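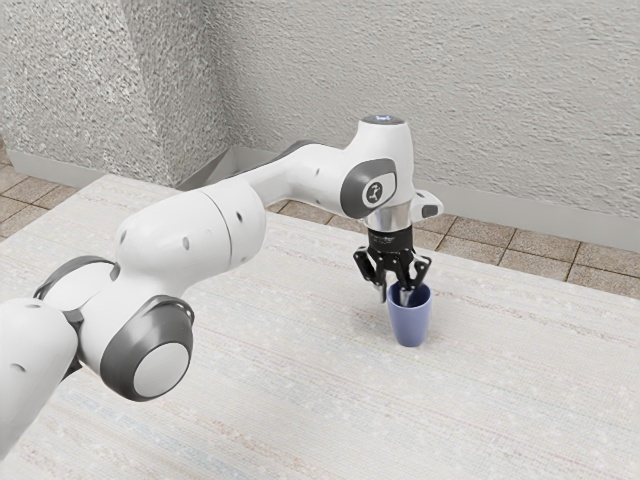

Seluvix needs a failure investigator for a fixed term, to work out why our cup-handling cell at Bumosville let go of its load and then kept moving as if it hadn't. We have a theory. We have had several, and the people who hold them are mostly the people who built the cell, so we would like someone from outside to tell us which ones are junk. In simulation the grasp looks fine: a blue tumbler standing upright, black gripper over it, the tips of both fingers down inside the mouth. A lot of people in this company have looked at that and relaxed. We would like to hire a person who looks at it and starts asking what the gripper thinks it is holding, and how it would know if it were wrong.

## What happened

The cell picks cups off a table and hands them to a short conveyor. Before it went to Bumosville, the grasp planner (in-house name Nishimura, and you will get tired of hearing it) completed 533 simulated picks with no failure logged. The report that went with that number used the word "validated." The report has since been withdrawn, but the word is still in a few slide decks and we would not be sorry if you found them.

In March, on the real line, the gripper lost a cup partway through the move. The controller went on reporting a good grasp. The arm finished its path, opened over the conveyor on schedule, went back to the table and did it again with the next cup. It did this 5 times before the operator on shift pressed the stop. Cups broke on the floor inside the guarded area. The operator reset the cell, opened the gate to sweep up, and the arm moved.

It moved a short way and slowly. The operator had a bruised forearm and went home early. We are aware that "a short way and slowly" is the sort of phrase a company writes when it would like you to stop reading, so please don't stop. An arm that moves with the gate open is a serious fault at any speed, and we do not yet know why the interlock allowed it. The cell has been locked out ever since and will stay that way until this job is finished.

## What we have been told so far

You should hear the competing explanations before you apply, partly so you can decide whether you could stand working on them.

**The rim was wet.** Proposed first, by people on our side. There is no record of moisture on the line that day, and no record that anyone looked. Even if it was wet, a slippery cup explains a drop. It has nothing to say about a controller that didn't notice one.

**The grasp width threshold was wrong.** More promising. The gripper software decides it has hold of something from where the fingers come to rest. Nishimura was tuned in simulation, where a cup wall is as stiff and as thick as the file says it is. The cups at Bumosville come from more than one batch. Asuka Ueda, our controls lead, thinks the fingers could settle inside the accepted range with nothing between them and the log would still say "held." She has not been able to make it happen on demand, and she will say so herself if you ask.

**The simulation contact settings were too generous.** Also plausible, and awkward, as those settings were picked to make the runs complete. Everyone who has done this kind of work knows how that goes.

**The operator did something.** This was put forward in the first meeting by a person who was not at the site. We have seen no evidence for it. If your instinct is to begin here, this is probably the wrong job for you.

There is no accepted account of the second event, the movement with the gate open. The integrator's letter says the safety circuit "performed as designed." You will be asked to read the design.

## The work

The contract runs 9 weeks, split between our shop in Dristthorpe and the customer site in Bumosville. The order below is our guess and you may change it once you've read the logs.

- Secure and read what was recorded: controller logs, safety relay events, the operator's own notes. Tell us early what is missing. Some of it is.
- Rebuild the drop on the bench arm in Dristthorpe, using cups from the actual batches.
- Rerun the simulated picks with contact settings you can defend, and report the failures as failures.
- Trace the gate interlock from switch to drive, on paper and then by hand, with the cell isolated.
- Interview the people who were there. The operator has agreed to talk to you and has asked that no manager from Seluvix be in the room. We agreed to that.
- Write it up. We want one report, in plain language, with a clear line between what you found, what you think is likely and what you couldn't settle.

You will not be asked to fix anything. The fixing is a separate job with a separate budget, and we'd like to keep the person who names the cause away from the person who gets paid for the cure.

## Who you'd answer to

You report to Abbas Talebi, who runs operations and had no part in building the cell. The robotics group does not see drafts before he does. Emmett Yazzie is the site contact at Bumosville and holds the lockout keys. Nothing gets energized there without him, and he has turned away two visiting engineers already for turning up without a written plan. Bring a written plan.

The final report goes to us, the customer and the operator at the same time. That is in the contract. If you are later pressed to soften a sentence, send the request to Abbas in writing and leave the sentence alone.

## What you need

- At least 8 years around industrial machinery, with a decent part of that spent on things that had already gone wrong. Maintenance counts. So does insurance work. A title with "robotics" in it is optional.
- The ability to read a safety circuit drawing and notice when the panel doesn't match it.
- Enough programming to pull apart log files and run somebody else's simulator without being charmed by it.
- A sample report. Remove the names if you have to. We care more about this than about your résumé.
- Willingness to say "I don't know" to a room with customers in it.

Experience with collaborative arms and two-finger grippers would save you time. So would some background in contact simulation. We'd take a good investigator who has to learn the simulator over a simulator expert who has never had to lock out a machine.

## What might put you off

The logs are in poor shape. Time stamps on the controller and the safety relay do not agree, and we don't know which drifted. The camera on the cell was set to overwrite and it did.

Some of the staff you interview are worried about their jobs. Some are tired of the subject. One or two are still sure that 533 clean runs must mean something, and you'll have to be patient while they find out how much.

Travel to Bumosville is frequent and the motel is bad. We cover it, along with meals and mileage.

You may reach the end and be unable to say for certain why the cup slipped. We can live with that. We cannot live with an unexplained movement behind an open gate, and if that one stays open the cell does not go back into service. Abbas has put that in writing to the customer, who wasn't pleased.

## Pay and terms

Day rate, paid every other week, with the band stated in our first reply to you so that neither side wastes an afternoon. No part of the fee depends on the finding or on the restart date. If you end the contract early because you were blocked from records or people, you are paid through to the end of it.

You must not have worked for the integrator, or sold parts to this line. If you know someone on the robotics group socially, say so and we'll talk about it.

## How to apply

Send Abbas Talebi the sample report, a short work history, and an answer of a page or less to this:

> A gripper reports that it is holding a cup. List the ways that report could be false, and for each one, say what you would measure to find out.

Please don't send a general essay about safety culture. We have read enough of them this spring, including ours.

Shortlisted people will spend a morning in Dristthorpe with the bench arm, the drawings and a box of cups, paid at the day rate whether or not we hire you. Asuka will be there to answer questions. Ask her about the threshold, and ask to see the runs she threw out.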